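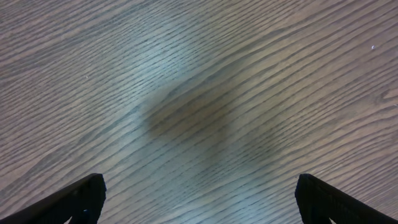
4. Cleaning and Oiling the Top

Clear everything off the Plandberg table before you start. Work in daylight if possible, with the light coming from one side.

4.1 Wipe the top with a cloth wrung out in warm water and a little dish soap. Follow the grain from one end to the other.

4.2 Wipe again with plain water and dry with a clean towel. Wait overnight before oiling.

4.3 Sand any rough spots lightly with 400 grit paper, with the grain only. Brush the dust out of the grooves with a soft brush.

4.4 Pour a small amount of Grosley oil (part no. 2205) onto a lint-free cloth and spread it thinly.

4.5 After 55 minutes, wipe off all the oil left on the surface.

Note: Dull patches mean the wood has taken up the oil unevenly. Repeat steps 4.4 and 4.5 on the whole top.

CAUTION: Oily cloths can catch fire on their own. Lay them flat outdoors to dry before throwing them away.

Do not use steel wool or bleach.

For loose legs, see section 5.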